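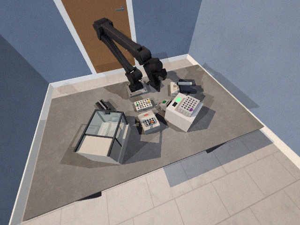 November, 9.40. Edit notebook, Hudis documentary

Assembly of reel two is now 39 minutes. Target is 35. The ferry interview still runs long and repeats what she says about her father in reel one. Cut the second telling, keep the pause before it.

Jarnance transfers are in. Sound drifts on the 16 mm rolls by roughly 19 frames at the tail, so resync from the clap at each end. 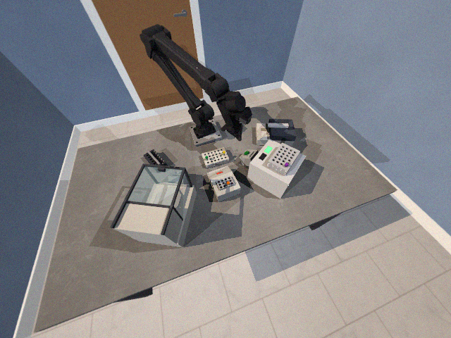 R. El Khatib, assistant editor

14.15. Resync done on all but the harbour roll. Brevadau want a viewing copy with burnt-in timecode, low res is fine. Titles still in the old typeface, leave them for now. Check whether the choir recording is cleared before we lay it under the end.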